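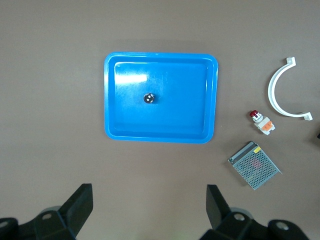

# Notas del ponente: estado del ramal Tasley-Vukside y revisión del calendario de obra

Sesión informativa para ayuntamientos y operadores de mercancías. Intervienen Walter Inga (Dirección de Infraestructura) y Randi Ljungberg (Planificación de Capacidad). Turno de preguntas al cierre, moderado por Duván Benavides.

## 1. Apertura (W. Inga)

- Saludo a las autoridades y a los representantes de los operadores.
- Recordar que la sesión es informativa. Las alegaciones formales se presentan por registro, con referencia al expediente del ramal.
- Estas notas recogen la situación a 17 de octubre de 2025. Cualquier cifra anterior que circule en los municipios debe considerarse sustituida.

Texto sugerido: «El ramal que une Tasley con Vukside mantiene su función principal, la salida de grano y áridos hacia la línea general. La Dirección no contempla su cierre, ni total ni estacional. Lo que hoy se presenta es un nuevo orden de los trabajos y las consecuencias que ese orden tiene para el servicio».

## 2. Antecedentes

El proyecto original preveía renovar la vía completa en una sola campaña. En julio, la auditoría dirigida por Nilton Alvarado señaló que el presupuesto de balasto y traviesas se había calculado con una carga por eje inferior a la que solicitan hoy los operadores. La Dirección aceptó la observación y suspendió la licitación del segundo lote.

Conviene detenerse aquí. En la reunión anterior varios asistentes entendieron que se había suspendido toda la obra. El primer lote sigue en ejecución, con el contratista ya implantado en Perić.

Si se pregunta por responsabilidades: la auditoría no las examina. Remitir al informe publicado y continuar.

## 3. Situación actual de la vía

- Tramo Tasley-Perić: renovado y abierto al tráfico, con velocidad máxima de 60 km/h para trenes de mercancías.
- Tramo Perić-Foster: obra en curso. Circulación nocturna interrumpida; durante el día se mantiene el paso con limitación.
- Tramo Foster-Vukside: sin intervención. Traviesas de madera en su mayor parte, drenaje deficiente en la trinchera y restricciones por temperatura en verano.

Explicar la restricción por temperatura en términos sencillos. El carril se dilata, la vía antigua lo sujeta peor y se reduce la velocidad en las horas centrales. Los operadores lo conocen bien, los ayuntamientos no siempre.

(Pasar a la siguiente diapositiva solo cuando se haya nombrado el tramo Foster-Vukside. En el ensayo se pasó antes de tiempo.)

## 4. Capacidad (R. Ljungberg)

El estudio coordinado por Zhuoran Luo toma como tren de referencia una composición de 298 metros, la mayor que admite hoy el apartadero de Foster. Los operadores piden composiciones más largas. El apartadero no puede ampliarse hacia el sur por la proximidad del paso a nivel, y hacia el norte sería necesario adquirir terreno.

Se presentan dos alternativas:

1. Ampliar el apartadero hacia el norte e incluir la expropiación en el segundo lote.
2. Mantener el apartadero y trasladar los cruces a Perić, donde hay espacio disponible -- aunque con más espera para los trenes que salen de Vukside.

La Dirección no ha adoptado una posición. Evitar expresiones como «la opción preferida» o «la opción razonable». Ambas figuran en el expediente con el mismo grado de desarrollo.

Texto sugerido: «El plazo de alegaciones incluye expresamente esta cuestión. Se ruega a los operadores que acompañen sus escritos de previsiones de tráfico por temporada; las recibidas hasta ahora son anuales y no permiten estudiar la punta de cosecha».

## 5. Pasos a nivel

De los pasos afectados, 5 se encuentran en caminos municipales. La propuesta contempla barreras automáticas en todos ellos y no suprime ninguno. Los ayuntamientos conservarán el mantenimiento del firme hasta el límite del dominio ferroviario, tal como establece el convenio vigente.

Es previsible que se plantee el ruido de las señales acústicas en el paso de Foster. Respuesta: el volumen nocturno es regulable y se fijará con el ayuntamiento antes de la puesta en servicio.

## 6. Próximos pasos

- Publicación de la memoria revisada del segundo lote.
- Período de alegaciones de 60 días desde esa publicación.
- Nueva licitación, condicionada al informe de la Intervención.

No ofrecer fecha de fin de obra. Si se insiste, indicar que se comunicará con la adjudicación.

## 7. Preguntas

Duván Benavides dará la palabra primero a los ayuntamientos y después a los operadores. Las preguntas sobre tarifas de acceso quedan fuera de esta sesión y se anotarán para respuesta escrita. La presentación y el informe de auditoría estarán disponibles a la salida, en papel, y en la página del expediente.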